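Wikar Rank Toolkit – desktop licence

Wikar compares ordered lists and tests whether they agree. It calculates Kendall's tau, Spearman's rho and weighted footrule distance, with corrections for ties. Each list may hold up to 989 items; a single project takes up to 50 lists.

Missing items can be placed jointly last or left out pairwise. The choice is stored with the results.

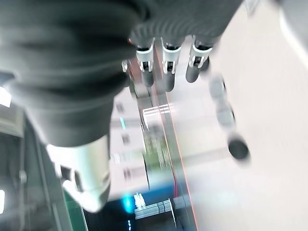
Permutation tests use 200 resamples by default – raise this for small p-values. The seed is fixed unless changed under Settings. Bootstrap intervals are reported for tau only.

Input: CSV or tab-separated text, one list per column
Output: CSV, PDF
Trial period: 30 days
Supplier: Finda

The Rätsep add-on for partial rankings is sold separately.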